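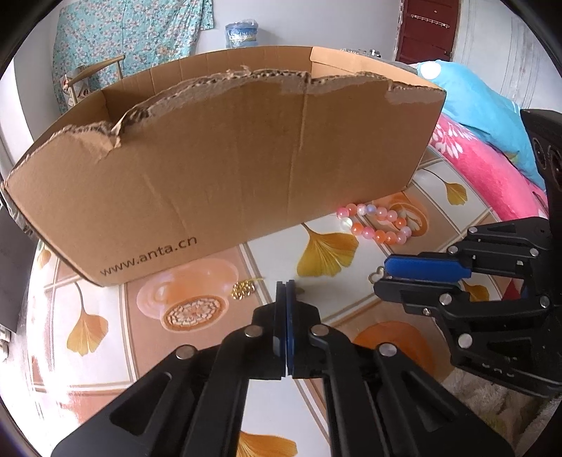
3. Getting your Kiritz going for the first time

Right, so you've got the phone out and you're itching to switch it on. I was the same (I've had mine since August and I still fiddle with it every night). Go through these in order and you'll save yourself a lot of swearing.

3.1 Pop the SIM in. The tray is on the left, above the volume keys. Push the pin straight in until the tray clicks out, then lay the SIM in with the gold side facing down.

Caution: don't lever the tray with your fingernail. I bent mine that way and Dakeo wanted a silly amount for a new one.

3.2 Charge it up to at least 40 per cent before you do anything else. The first update is a big one, 700 MB on mine, and the phone won't start it if the battery is lower than that.

3.3 Hold the power key for 4 seconds. You'll feel a buzz, then the Kiritz logo comes up. Mine sat on the logo for ages the first time, so go and make a cup of tea!

3.4 Pick your language and join your wi-fi. Skip the Satus account for now if you like, you can add it later under Settings > Accounts.

3.5 Let the update run. Leave it plugged in and leave it alone.

Note: if it stops with error 369, your date and time are wrong. Go back to the wi-fi page, tap the clock and set it by hand, then try again.

3.6 Turn the call volume up. It's set very low out of the box and loads of people think the earpiece is faulty. Ring somebody, and press volume up while the call is live (pressing it on the home screen only changes the music).

3.7 Music still sounding thin? Go to Sound > Effects and switch off "Bassi Boost". I know, you'd think it would help, but it made everything muddy on my phone. Gaetano Gatti on the owners' forum leaves it on and just drops the treble, so have a play with both.

3.8 Copy your contacts over from the old SIM: Contacts > Menu > Import > SIM card. Tick "Select all" or it only brings across the first page.

Caution: keep the old SIM until you've checked all your numbers are there.

Battery settings are in section 4.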